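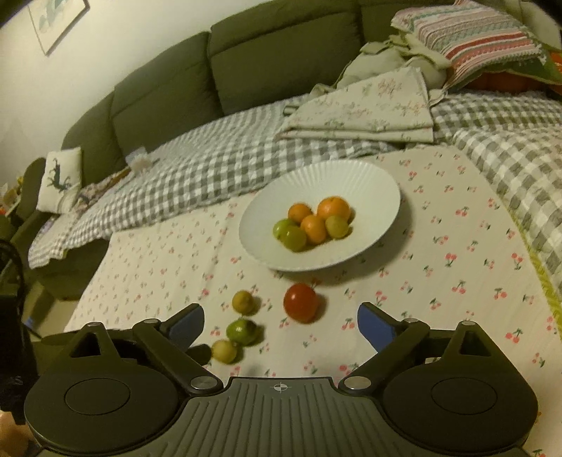 Thiện Diệp wrote back after the last report that the middle third still sagged, and that a reader who had worked out the ferry timetable would have no cause to keep going until chapter nineteen. I agreed with most of that, and the work since then has mainly been an answer to it.

Progress report on the novel, second period of the grant
Working title: The Gidirbridge Ledger
To: Reijo Mäkelä, Skurkia writing fund

Where the manuscript stands

The full draft is finished and the second revision has reached chapter 22. At the time of the first report I had a complete plot outline and a draft that stopped at the inquest. The inquest now falls a little past the halfway point, and everything after it exists in readable form. The typescript runs to 300 pages. I expect it to lose a few more before delivery, mostly from the chapters set in the harbor office.

The main change is to the ferry alibi. In the earlier draft, Inspector Ebihara broke it by comparing two timetables, and she did so too early. Anyone used to detective fiction would have been ahead of her. I have moved the second timetable out of the book entirely. The alibi now fails on a question of who paid the toll at the bridge, which lets me use the ledger of the title for something more than decoration. It also means the reader has seen the evidence by chapter six, in full, with the rest of the toll entries for that night.

I cut the subplot about the missing lighthouse keeper. It ran across five chapters and I had been fond of it, but it answered no question anyone in the book was asking. Two pages of it survive as a conversation in the hotel bar.
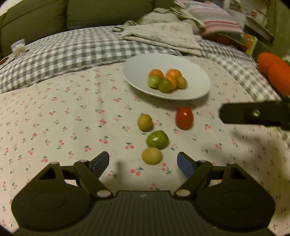 The hotel bar is also where Ebihara now meets the widow for the first time, so that chapter has been rewritten from the start. The old version had them meet at the funeral, with too many other people present to be introduced. The new one is a long scene between two people who are both lying a little. It took most of December and I am satisfied with it.

Chapters 12 through 16 are the ones Thiện marked as slow. Chapter 13 is gone, with its one useful clue (the wet glove) moved back to chapter 11. Chapter 15 has been split, and the second half now comes after the fire at the boatyard. I have not yet reread the five in one sitting in their new order, and until I do I would call this part unfinished.

Research

The travel portion of the grant paid for 2 visits to toll museums and for copies of old account books. I had been wrong about several things. Toll keepers in the period I am using did not write down names as a matter of course; they wrote down the kind of vehicle and the sum. The plot needed a name, so there is now a reason for one to be there – the doctor crossed free of charge, and free crossings had to be signed for. I think this is better than what I had.

I also spent a morning with a retired coroner's clerk, who read the inquest chapters and corrected the order of witnesses. Her notes have all gone in.

Readers

Thiện has read the whole draft once and the opening 70 pages again after revision. Two members of my writing group have read as far as the inquest. Both suspected the brother-in-law, as they were meant to. One of them also suspected the doctor, on grounds I had not planted, and I have taken out the line that caused it.

Publication

Bureck asked for a sample in the autumn and have since asked for the full manuscript when it is ready. There is no offer and I do not want to suggest there is one. Their editor mentioned that a first printing in their crime list is normally 1000 copies, and that they prefer a book with a possible sequel. I have left Ebihara employed at the end, which was not the case before.

Money

Spending is in line with the plan except for travel, which came in under because the second museum was closer than I had thought. I would like permission to move what is left of that line to copyediting. The copyeditor I have in mind works mostly on crime fiction and has agreed to check the chronology as well as the prose. The itemized sheet is attached separately.

Problems

The title may have to change. Bureck think "ledger" sounds like a business book. I have a short list of alternatives and no favorite.

The final chapter is still too long. Ebihara explains everything to a room of people, and while readers of this kind of mystery expect that, she currently talks for eleven pages. I am trying a version in which the widow does part of the explaining and gets one point wrong.

Next period

Finish the second revision, chapters 22 to 34.
Reread 11 through 16 straight through and fix the joins.
Send the clean typescript to Thiện for a last reading, then to the copyeditor if the transfer is approved.
Submit to Bureck.

Please let me know about the travel money before the copyeditor's booking closes.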